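Progress report to the Ramanauskas Fund
Project: Learning two-handed table tasks from fewer demonstrations
Prepared by Oratile Rampersad, Buscombe Robotics Laboratory
20 December 2025

Work since the July report

The July report ended with the bench built and the first operators trained. Since then we have finished the first round of demonstrations, trained three versions of the controller and run the first full comparison between them. The second round of demonstrations is under way. We are on budget and one month behind on the written plan, for reasons given under Delays.

The question we were funded to answer has not changed. We want to know whether a controller for two arms with jointed hands can be trained on fewer demonstrations if each one is split into short labelled stages. The usual way is to record a whole task from start to finish and train on it as a single piece. Our staged method marks the points where the hand changes what it is doing: reach, close, lift, carry, lower, release, withdraw. The labels are added after recording by a person using Onomel, our in-house labelling program.

Data collected

The first round is 2,000 demonstrations by 22 operators. All were recorded by teleoperation on the same white table, using plates, bowls, cups and fruit. We threw out 255 of them. Most of those were dropped for timing faults between the hand signals and the head view, and the rest were cases where the operator gave up part way through. The discarded recordings have been kept in a separate archive in case the timing can be repaired later.

Fruit onto a plate is the task we have used most for comparing methods. It is short and it needs a grasp that changes with the shape of the object. An apple is harder than it sounds - the fingers have to come over the top while the thumb supports it from below, and if the thumb is late the apple rolls.

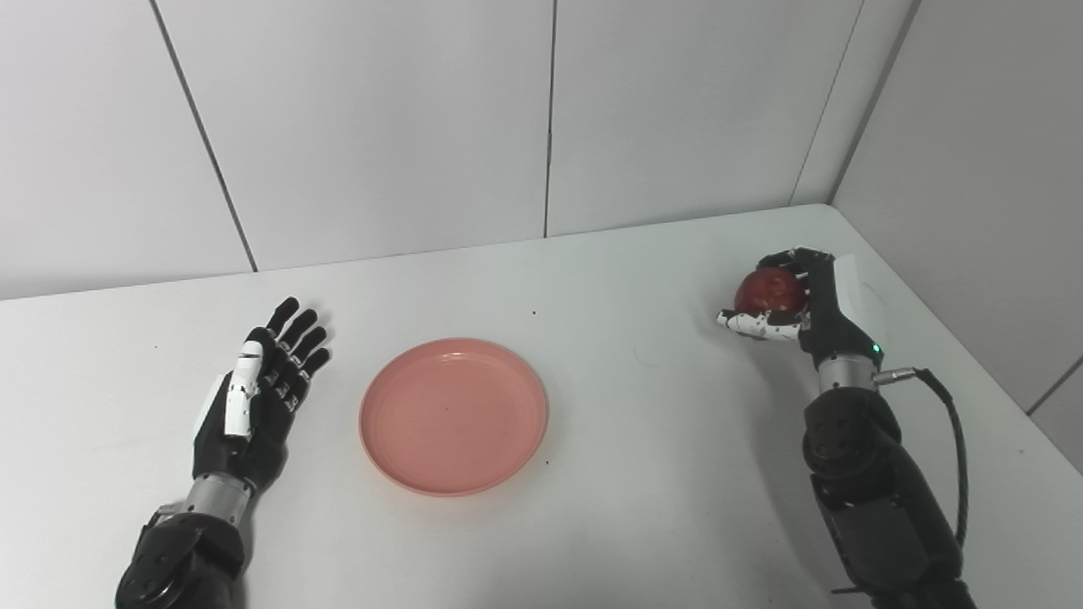
Figure 1. Apple and plate task, head view. The right hand holds the apple and the left hand is open beside the plate.

The idle hand turned out to matter more than we expected. In the single-piece recordings operators let the unused hand drift, and the trained controller copied the drift. On several trials it bumped the plate. For the second round we ask operators to keep the idle hand low and flat, and we give it a label of its own. This was a small change to the protocol and added no time to the sessions.

Results so far

We trained the staged controller on 1,000 demonstrations and the single-piece controller on the full set that was left after the discards. On the apple task the two finished level. On cups, the staged controller did better, mainly because it recovered from a poor first grasp by going back to the reach stage. The single-piece controller tended to carry on with the lift whether or not it had hold of anything.

Bowls went the other way. The staged controller often let go too early, and when we went back through the labels we found that operators and labellers did not agree on where lowering ends and release begins. We have rewritten the labelling guide and are relabelling the bowl recordings now. Until that is done we would ask the Fund not to quote the bowl result.

A third version, which guesses the stage boundaries without a person, was trained in the same period. It is not good enough to report yet. It finds the close and lift stages well and misses most of the others.

Delays

Two things cost us time. The supplier, Kislow, replaced the thumb joints on one hand under warranty, and we could not record two-handed tasks while it was away. The labelling was also slower than planned. We had budgeted for one labeller working part time and have needed two. The extra hours were covered from the travel line, which was underspent, and no further money is requested.

Next period

We will finish the bowl relabelling first and rerun that comparison. After that we plan to complete the second round, with the same objects and the new idle-hand rule, and to add one task where the apple is passed from one hand to the other over the plate. The handover stage has no label in Onomel at present and will need one.

A draft paper on the staged method is in progress. We would like to send it to the Fund for comment before we submit it, and would be grateful for the name of the right person to receive it. The updated labelling guide and the spending table are attached as Appendix A and Appendix B.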